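The Egg Money

My gran kept her savings in an egg tray. I don't mean hidden under one, I mean in the little dips, each with a fold of notes in it and an egg balanced on top, and the whole lot sat on the dresser in the kitchen at Renham where any burglar could have made himself an omelette and retired. When she died there was £2,424 in it. My brother got the dresser, my mother got the money and I, being the youngest and the one who'd moaned least at the funeral, got the hens.

There were 18 of them. I lived in a first-floor flat in Jurnlow at the time, with a window box.

So I moved. People think that's mad when I tell them, but I'd been looking for an excuse to leave that flat for years (the bathroom ceiling, the man with the trombone) and I've never been any good at saying no to a bird. I handed in my notice at Zunomeo, where I'd spent six years answering emails from people who'd lost their passwords, and I drove up to Gran's in October with the heater stuck on and a duvet in the back.

The hens hated me. They stood in the mud in a line and looked at my shoes. I'd read a library book about it and I knew all about grit and mites and what to do if one of them swallowed string, and none of it covered being disliked. For three weeks I got no eggs whatsoever. I talked to them, I sang, I bought the posh corn from the Teixeira shop at the bottom of the hill, where they do feed on one side and custard tarts on the other, and I ate the tarts in the henhouse doorway in the rain so we'd at least be having breakfast together.

Then one morning there was an egg in my wellington.

I put it in the tray. It looked ridiculous in there on its own, so I left it and went back out, and there was another one behind the water butt, still warm, and I actually shouted. By the end of that week I was giving them away. By Christmas I had a table at the gate with an honesty tin, and a sign my brother painted which said EGG'S, and I never had the heart to tell him.

I kept a tally on the larder door in pencil, the way Gran had. Hers stopped at 1,247 and I started mine underneath, in my own worse handwriting, and told myself that when I got to 2,000 I'd decide whether I was staying. It seemed a sensible sort of number. I'd know by then.

What I hadn't expected was how much I'd like the sorting. You'd think it would be the dull bit! But I'd come in with the basket, clear the table, put the radio on low and go through them one at a time, turning each one over to look for cracks, and my whole head would go quiet. Big ones to the back. Anything with a funny end for me. You pick an egg up differently from anything else, you sort of ask it first. Gran used to do it with her eyes shut, to show off.

The last hundred took ages. It was the cold, they go off laying when it's dark, and I found I wasn't minding. I'd stopped working out what day I'd get there. I'd have a look at the door, see we were up by five or six, and go and put the kettle on.

And then it was teatime, already black outside, and I was on the last tray of the day with the pencil behind my ear. 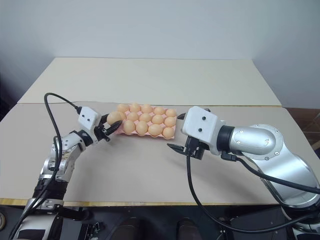 One up, thirteen still in the pink tray.

I did the sum twice. I went to the larder and did it again with my finger on the door. Two thousand was in there somewhere, and I'd gone straight past it. It must have been one of that morning's, and by now it was probably in somebody's cake.

I stood there for a bit waiting to feel something about it. The hens were muttering the way they do when they're settling. I thought about the flat, and the trombone, and whether I could remember my own password for anything, and I couldn't.

So I finished the tray. Then I took a twenty-pound note out of the honesty tin, folded it up small the way she used to, pushed it down into an empty dip and put an egg on top.

It wobbled a bit. I turned it round so the fat end was down and it sat there nicely, and I went out to shut the henhouse door before the fox came by.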